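Robot kitchen helpers still stuck on the small stuff

I spent Tuesday afternoon at Gristgate, where the Brikau people are trying to find out whether a machine can put a kitchen straight without breaking anything. Short version: sort of! They practise in simulation first (far cheaper on crockery), and the latest round was 400 goes at picking up small things near the cupboards and putting them down somewhere sensible. It managed 69 per cent, which I thought was rather good until I remembered my own kitchen, and what I'd say to anyone who dropped a third of it.
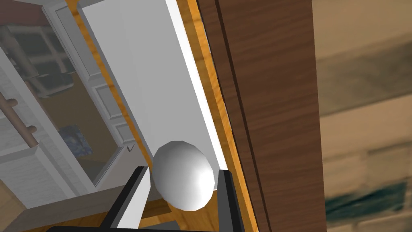
Osman wasn't having my optimism, and told me over a very weak tea that picking things up is the easy bit and that he'd want 800 clean runs in a row before letting one near his mum's glasses. Fair enough, I suppose. Smooth, rounded things are still a pain, he reckons, and cupboard doors are worse.

Speed is the other snag. A full tidy takes almost 15 minutes, and I could do it in three with the radio on. Brikau wants to try the same chores on a real worktop in October, and I've asked if I can bring my own mugs.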